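What changed on the packing side at Rotusen

I have worked at Rotusen for 7 years, nearly all of it on the packing side. We fill and ship small runs of cleaning concentrate for other companies. The biggest customer is Flotard, and most of what I handle in a week has their label on it.

A few people who left before the changes have asked me what the job is like now, so I am writing it down once.

The old job was simple to explain. Bottles came down from filling, you checked the cap, gave it a turn if it needed one, wiped the shoulder, stuck the label and boxed it. A normal shift was 1650 bottles for the whole line. On the days with a lot of sample work it was less, because samples are all different shapes and nothing fits the jigs. Cap checking was the part that wore people out. It is the same twist of the wrist all day, and I had a brace on my right one for most of a winter.

In March the company started moving the cap work over to robots. The integrator is a firm called Testiretti. They told us at the first meeting that no one would be let go in the first year, and so far that has been true. Two people left on their own and were not replaced. I think both of those things should be said together, and the company newsletter only said the first one.

My own job title did not change. The work did. I used to touch every bottle and now I touch the ones that get set aside. The rest of the time I load trays, change over between sizes, and teach. Teaching means you sit with the arms and take them through the cap work on one bottle after another, and when a try goes wrong you mark it and start over. We were asked for 200 good tries per bottle type before it counts as ready. The tall bottles went fast. Anything with a slick cap takes a lot longer.

It is tiring in a different way. My wrist is fine. My eyes are not, and by two in the afternoon I have a headache if I skipped my break. It is also quieter. On the old line you talked while your hands worked, and that was how new people learned everything, including which supervisor to ask for a day off. Now you are watching one bottle and you can't really hold a conversation. 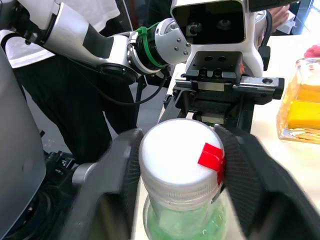 One person from the old crew wrote to me after reading a draft of this and said I was being too easy on them, that a wrist is worth a lot but so is a pay grade, and if we are the ones teaching the arms then we should be paid as trainers.

I agree with that. The training work was added to our sheet as "other duties," and the rate stayed where it was. We have raised it and are waiting on an answer. The Brzozowska plant, which does similar work, put in a separate grade for it — a small one, but it is on paper.

The other thing I would ask for is rotation. Two hours of teaching and then something on your feet would fix most of the headaches. Right now it depends on who is running the shift. I'm on early shifts through June, and the next bottle on the list is the squat one with the wide neck.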